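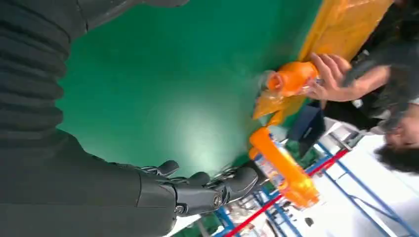
4.2 The subscription tier

Okby sells its hand-and-software kit in two tiers, and the brochure is coy about what separates them. We ran both on the Floldale packing bench for 792 picks (Figure 4). The basic tier dropped nine items. The premium tier, at 900 dollars a month more, also dropped nine, though it logged them in a nicer font.

Declercq and Ellis report similar results with the Groen kit, which at least ships with a printed manual - a thick one. Okby's support desk attributed our drops to "glossy goods" and offered a grip update in October.

Figure 4. Okby hand over the bench, open.

3 Comments 12 Shares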